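thread — what went wrong with the door cell today, before I forget all of it

so the arm in the door sim kept missing the lever. same door, same start pose, 5 misses in a row. yesterday's build was fine

first guess was the grasp policy. wasn't. rolled it back, same misses. an hour gone

second guess was the wrist cam calibration. Isabelle had re-exported the arm model from Caldeira and the camera mount came over with the old tilt. 6 degrees off. fixed that, got closer, still no good

third thing, the real one — the handle's collision shape didn't move when somebody scaled the door. lever you see and lever the physics sees sat 15 mm apart. gripper closes on nothing, sim says no contact, arm backs off, repeat

how to check yours: turn on collision view, park the arm just short of the handle, step one tick at a time. dont trust the pretty render

while I was in there I also redid the hinge damping. it was set to 300 from some old test and the door moved like a bank vault. brought it way down and the pull looks like a pull now

also the latch. ours is a spring on the lever joint plus a lock on the hinge that lets go past a set angle. if the spring is too soft the lever sags and the lock never comes back. check that BEFORE you touch the policy

setup order I'm sticking to from now on:
load door
check collision
check wrist cam
spring and hinge values
then the arm, slow, no policy, just a scripted reach
then policy

Laurier wants the scripted reach run every night on all the doors so we catch this stuff early. fair. will write it up tommorow

shadows stay on in the training renders btw. turned them off once for speed and the policy got weird on the real arm, it had never seen its own shadow fall across a door

wrist cam on the brown paneled door with the silver lever, going in for the scripted reach

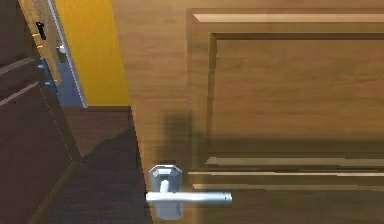 Mervin Robichaud
we had the same scaling bug on drawer pulls, ended up baking the scale into the mesh before import and it hasn't come back. what do you run for the lever spring? ours still sags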